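Folding, Rolling and Storing Soft Goods at a Small Work Table

Student Project Report, Household and Textile Studies
Prepared by Deisy Cuervo
Supervising instructor: Tuncay Ertürk
Gundstead College, November

1. Purpose of the project

The project examined how small cloth articles may be sorted and put away in open trays at a single work table. It arose from a request by the Prenura clothing exchange, which receives donated scarves, ties, napkins and handkerchiefs and holds them in mixed bins until they are sorted. Staff of the exchange had reported that long, narrow articles were the most troublesome. They tangle with one another, they slide out of shallow containers, and they are difficult to identify once they have been pressed into a heap.

The report considers three questions. The first is whether a shallow tray is a suitable place for one article at a time while it is being checked. The second is whether articles should be folded before they reach the tray or afterwards. The third is how much clear table a sorter needs on each side of the tray in order to work without interruption.

2. Background

Earlier student work at Gundstead dealt mainly with shirts and towels, which have straight edges and can be folded against a board. Narrow articles were left out of that work. A tie has a wide end, a narrow end and a lining that resists a flat fold, while a light scarf will take almost any shape and hold none of them. The instructor therefore suggested that the present project begin with the container and leave the question of folding patterns to the second stage.

The exchange supplied 154 articles for the project. They were entered on a list by type, main colour and condition, and were returned at the end of the term. The list is held with the project papers and is not reproduced in this report.

3. Work area

All sorting was carried out at one table with a wooden edge and a large white board laid over it. The board was chosen because dark cloth shows clearly against it, and loose threads can be found and brushed away. It had been used for earlier coursework and carries pencil marks and smudges. These did not affect the work.

The oval tray was placed toward the far side of the board, with its long side facing the sorter. It is dark in colour and shallow, with a raised rim. A deeper container was tried in the first week and set aside, as the sorter had to reach down into it and could not see how the cloth was lying at the bottom. With the shallow tray, an article can be lowered at one end and laid along the length.

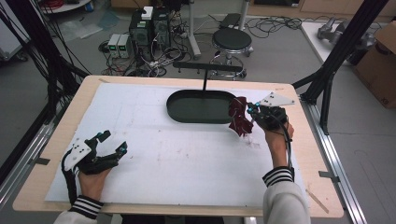

4. Method

Articles were taken from the bin singly. Each was lifted, held over the tray until it hung freely, and lowered so that the lowest folds touched the tray floor first. The article was then released, checked for stains and pulled threads, and either folded or rolled before being moved to a storage box.

Two orders of work were compared. In the first, the article was folded on the board and then placed in the tray. In the second, it went into the tray loose and was folded there. Both orders were carried out by the same sorter, on the same kinds of article, in sessions held on Friday afternoons. The tray was emptied before each new article was brought to it.

A short written note was made after every session. The notes recorded articles that slid over the rim, articles that had to be picked up a second time, and any remarks by the sorter on comfort and reach. Four sessions were held for each order of work.

5. Observations

5.1 Behaviour of the cloth

Crumpled articles proved easier to place than the project had expected. A bunched tie has a good deal of its length gathered into a small space, and when it is held from above it can be set down well inside the rim. The same tie held by one end is much longer, and the lower part reaches the tray long before the rest has arrived over it.

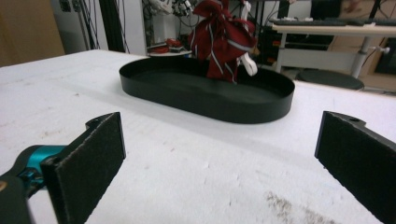

Slippery fabrics were the exception. Satin ties and thin synthetic scarves loosened as they were lowered, and a fold would sometimes drop outside the tray and draw the remainder after it. Wool and cotton articles stayed where they were put.

Patterned cloth was quicker to check than plain cloth. On a striped article a twist can be seen at once, as the stripes change direction, and the sorter could straighten it before folding. Plain dark articles had to be turned over by hand, and against the dark floor of the tray their edges were hard to follow. A lighter tray would be worth trying for these.

5.2 Order of work

Folding on the board gave neater results. It was also slower, and a folded tie tended to open again on its way to the tray. Placing the article loose and folding it afterwards kept everything within the rim, although the tray is narrow for a wide scarf and the corners had to be turned in first. The sorter preferred the second order for ties and the first for square articles such as napkins and handkerchiefs.

5.3 Space at the table

Clear space on both sides of the tray was found to matter more than its exact position. When the storage box stood on the board, the sorter's forearm met it on nearly every movement. The box was moved to a side shelf after the second session and remained there.

6. Recommendations to the exchange

Ties and narrow scarves should be placed loose in a shallow tray, checked, and then rolled from the wide end. Square articles should be folded on the table and placed afterwards. Only the article being checked should be in the tray, and storage boxes should be kept off the sorting surface.

The project also recommends that slippery articles be set aside at the start and handled together at the end of a session, with the bin moved close to the tray. Mr. Ertürk has asked that rolled and folded ties be compared again after a month in storage, and the boxes have been labelled for that purpose.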